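**Small balance at old employer plan: leave it, or move it to the new one?**

**Ketill Mikkelsen**

Hello everybody. I apologize in advance for my English, and also if I use some wrong terms. I grew up in a country where the pension is arranged between the employer and the union, and you only receive a letter every January.

I worked at Vesteck and left 13 months ago. In their 401(k) plan I still have $2,774. The plan is kept by Tierney. Of this amount, $548 is Roth money and the rest is the normal pre-tax kind. Now I work at Jometti, which has its own plan, and their plan accepts money from old plans. Last month I received a letter from Tierney. It says that my balance is "subject to automatic rollover" to an IRA at a company with the name Wumside if I do not make a choice. I have read the letter several times and I understand each word, but I am not certain about the whole.
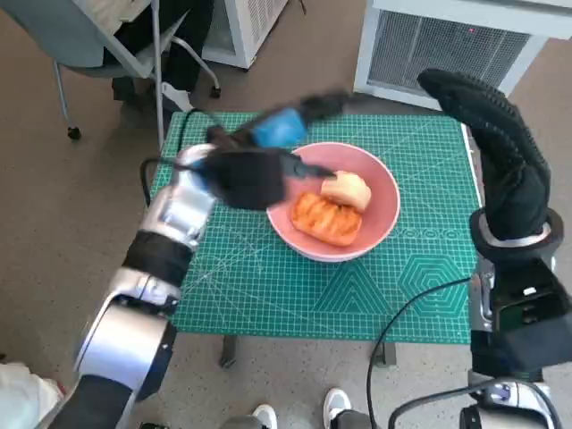

My main worry is the Roth part. On the statement there is one total, and only on the second page one sees that it is made of two kinds of money. I explained it to my wife with food: the grilled slice and the bun are together in the same pink bowl, and the bun even lies partly over the slice, but they are still two different foods and you would not call them one. She understood this quicker than the statement. So if I fill in the form with only one destination, will the two kinds be mixed? I would also like to know if the automatic rollover is a bad thing in itself. I do not need the money now, and retirement is far away for me.

Thank you for any help. I can give more details from the letter, but not the account number of course.

**quietledger**

Just roll it into the new plan. One login is better than two. I left mine with an old employer for years, they changed the recordkeeper twice and finding it again was a pain.

**Orsolya in Dayton**

Hello Ketill. English is also my second language, so I will try to write it in the way I would have liked to read it when I did mine. I am not an adviser, I only did payroll and benefits work for a long time.

First, the letter. A plan is allowed to move out small balances of people who no longer work there. If you do not answer, the money goes to an IRA which the plan has chosen, in your case the one at Wumside. You do not lose it and you do not pay tax because of this move. But these IRAs often keep everything in something very safe that grows slowly, and the yearly fee can be heavy for a small amount. So I would not call it terrible, but I would make my own choice before the date in the letter.

Second, the Roth part. The two kinds of money must be kept apart and tracked apart. Please call Jometti's plan and ask for these things:

- if they accept pre-tax rollovers
- if they accept Roth rollovers from another 401(k) (some plans take the first and refuse the second)
- how the check must be written, and to which address it must be sent
- if they need a letter from Tierney which shows your own Roth contributions and the year of the first one

If they do not take Roth, you can send the pre-tax part to Jometti's plan and the $548 to a Roth IRA which you open yourself. 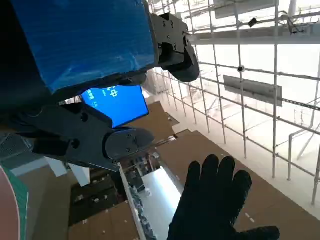 Does the check have to be made out to the new plan and not to me?

Make it payable to the new plan or the IRA company, "for the benefit of" you. This is a direct rollover, and no tax is withheld from it. If the check is made out to you personally, Tierney must normally hold back 20 percent of the taxable part, and you have sixty days to put the full amount in the new place, with the missing part coming from your own pocket.

It can happen that the check is mailed to your home even when it is made out to the new plan. This is normal and it is still a direct rollover. Do not deposit it at your bank, only send it on.

In the next year you will receive a Form 1099-R from the old plan, possibly two of them, one for each kind of money. Keep them. A direct rollover from pre-tax to pre-tax, or from Roth to Roth, is reported on the return but it is not taxed. Please do look at the code in box 7, mine was wrong once and I had to ask for a corrected form.

**Ketill Mikkelsen**

Thank you both. I called Jometti's plan at lunch. They accept both kinds, but on two separate checks, and they do want the letter with the Roth contributions. The lady at Tierney told me that this letter comes by mail after I send the form, so I will send it this week. One thing is still not clear to me: she said there is a "distribution fee" and she could not say from which part it is taken. I have asked for this in writing.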